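Aguiar Food Bank Opens Second Distribution Center in Garkness

GARKNESS, 4 Jul 2023 -- The Aguiar Food Bank today announced the opening of its second distribution center, located in the former Gimach furniture warehouse on the east side of Garkness. The new site will serve 1,201 households that until now have had to travel across town to collect groceries.

The center has been in preparation since March, when the organization signed a long-term lease on the building. Work included a new loading dock, a walk-in cooler and a separate entrance for families with strollers and wheelchairs. A total of 50 new volunteers have completed training and will staff the site during its opening months.

"Demand in the eastern neighborhoods has grown faster than we could meet it from one address," said Morenike Ezeani, executive director of the Aguiar Food Bank. "Our neighbors should be able to pick up a week of groceries close to home, and now they can."

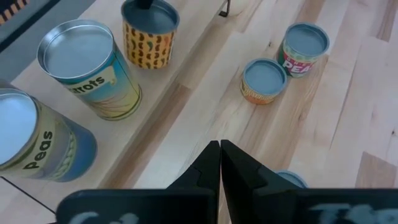

Shelf-stable food remains the greatest need at both locations. The food bank distributed 3,151 grocery boxes in the first part of the year, and requests for items that keep well without refrigeration continue to rise. Cans such as those set out on the pale wooden surface and the raised board are accepted at either center during opening hours, provided they are undamaged and within date. Donors are asked to give low-sodium vegetables, beans, fish and fruit packed in juice where possible.

Fresh produce will be supplied by farms in the surrounding county under an agreement that covers the coming season. Households already registered with the food bank may use the new center without applying again -- a current membership card is sufficient. New applicants should bring proof of address.

Businesses wishing to host a collection point may contact the Aguiar Food Bank office in Garkness.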